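Subject: Re: [sturier-neighbors] What's going in at the Guerra building?

Hello everyone,
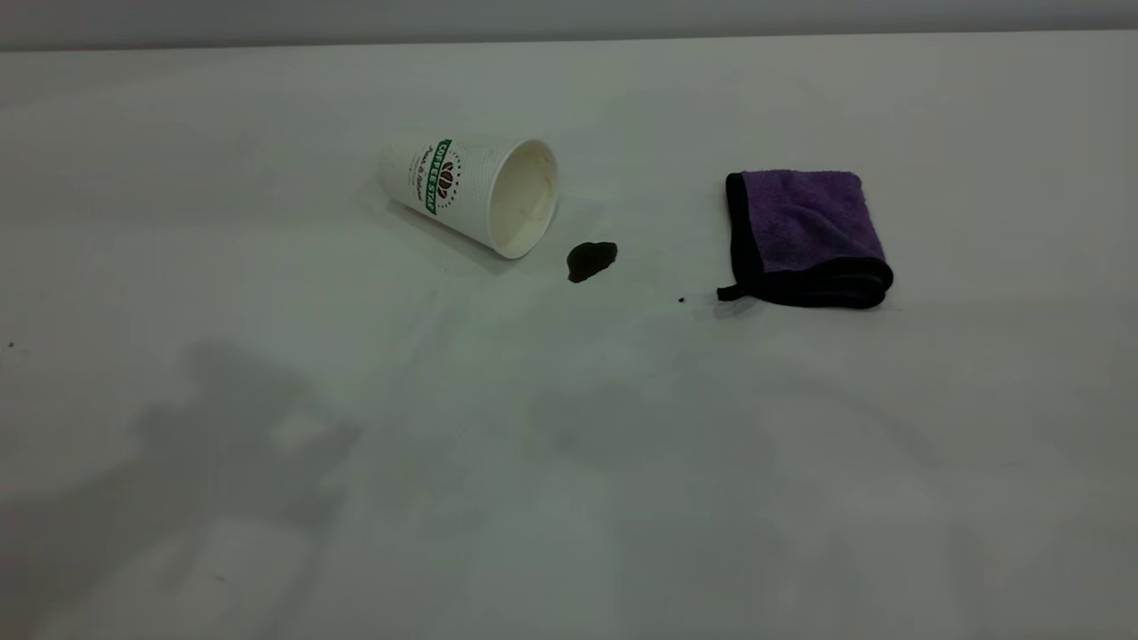 The developers of the old Guerra warehouse held their open house on Sunday, and since a number of you wrote to me beforehand with questions I promised to pass on what I heard. It ran long, and I stayed for all of it, so please forgive the length of this. The short version is that they want to put up 69 apartments with shops on the ground floor, keep the brick front along Sturier Street, and tear down the loading sheds behind it. The corner shop space is meant for a coffee place, though they haven't signed anyone. I would be glad of one even if it turned out to be the plain paper-cup sort, like the white Coffee Star cup lying on its side in the picture, because at the moment you have to cross the highway to get a hot drink in the morning. There was a lot of warm talk in the room about a bakery too, but that came from the neighbors and I wouldn't count on it.

I'll try to take the questions from the earlier message in order.

On 17th November somebody wrote:

> I missed the meeting in August and I'm having trouble following all
> this. Is it five floors or is it more? The flyer on our door said
> one thing and the drawing in the library said another.
>
> Also we are right behind the loading sheds on Jellorine Lane and
> would like to know where the cars are supposed to come out. The lane
> can't take two cars side by side as it is. And does anybody know if
> the maple trees are staying?
>
> Last thing, who is Pondora? Are they the owner or the builder? I
> called the number on the flyer and got a recording.

It is five floors. The drawing in the library is the old one, from before August, and it had an extra half-story for the machinery on the roof. They have moved most of that down to the basement, and what's left up top sits well back from the street. I asked whether they would replace the drawing, and the young woman at the display table wrote it down, so we shall see. If you go in this week, do look at the date in the bottom corner before you get upset the way I did.

The cars are the part I'm least happy about. The garage would have its way in from Sturier Street and its way out onto Jellorine Lane, right by the bend. Their traffic person said the lane would be widened on the Guerra side once the sheds come down, and on the plan it does look wide enough – but the plan shows nobody parked there, and we all know what that lane is like on a school morning. Several people said so, some of them quite loudly. He agreed to look at putting both the way in and the way out on Sturier Street and to bring back a second plan. I'd suggest that anyone who lives on the lane write to the planning office in their own words. They told us that letters from the street itself are read into the record, and I think a few plain ones would do more good than one long one from me!

As for the maples, two of them stay and the one nearest the sheds goes. It has been leaning for years and I can't say I'm surprised, although I will miss it in the fall. They are offering to plant new trees along the sidewalk, and when I asked what kind they didn't know yet.

Pondora is the developer. They are buying the building from the Guerra family's company and the sale hasn't closed, which may be why nobody picks up the phone. The builder hasn't been chosen. I did get a working e-mail address off a business card, and I'm happy to send it to anybody who writes to me directly. I'd rather not put it on the list.

A couple of other things that came up. Of the 69 apartments, 13 would be set aside at lower rents, mostly one-bedrooms. A gentleman near the back wanted to know why there weren't more for families, and the answer was mostly about the shape of the building and the columns, and I'm afraid I lost the thread of it. The shops are small, and they'd like local people in them. If you have ever thought of opening something, they seemed truly eager to talk – I have rarely seen a man hand out so many cards.

Work wouldn't start until the sale is done and the permits are in hand, and they wouldn't be pinned down to a month. The sheds would come down first. I asked about dust and noise for the houses on the lane and was told there would be a meeting just for that, with notices on doors.

I have the handouts here in a folder, and anyone is welcome to stop by and look through them. I'm home most afternoons, and if the porch light is on just knock. If I've gotten something wrong and you were there too, please do write back to the whole list and set me straight.

Warm wishes to all of you,
Your neighbor at the top of Sturier Street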